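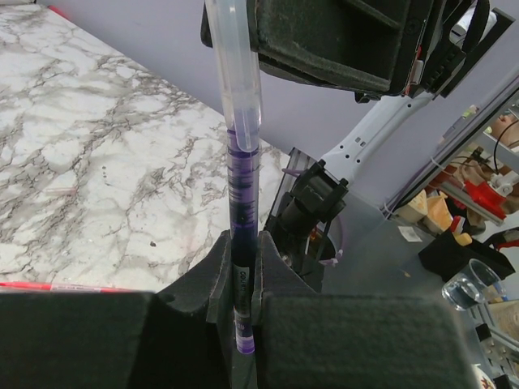

Jilwood, March 3, 2018

Danica Vaněk keeps her house rules for two-armed work on one sheet of paper, and she is rather proud of that (the first draft, she tells me over a very welcome pot of tea, ran to 13 pages!). "People read one page," she says. "They'll even read it twice, bless them."

Rule one is that both arms share a single stop, and anyone in the room may press it without asking first. Rule two sets the speed: no more than 110 millimetres a second while the grippers are near each other. 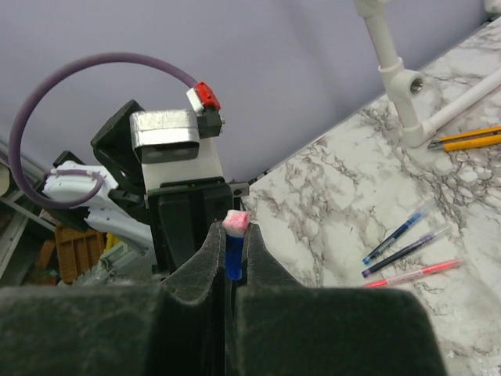

Ľubomír Lukáč thinks that figure far too timid, and told her so in February, but he signed the sheet all the same. "We do argue," Danica says cheerfully, "and then we write down whatever we agreed."

She is firmest about small things such as pens and knives. 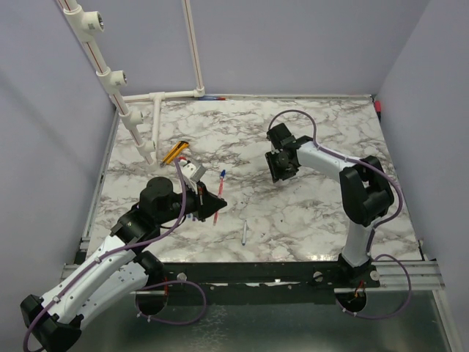
"A blade goes in with its edge shut, every time," she says, "and hands stay out until both arms are parked." After 500 runs the cables are checked along their whole length, and the sheet gets a fresh signature.
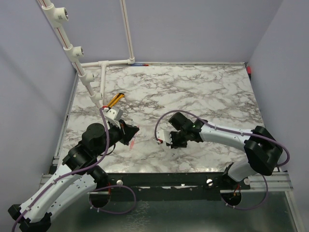 Momska, the firm she left to come here, did its checks by the calendar, and she much prefers counting runs.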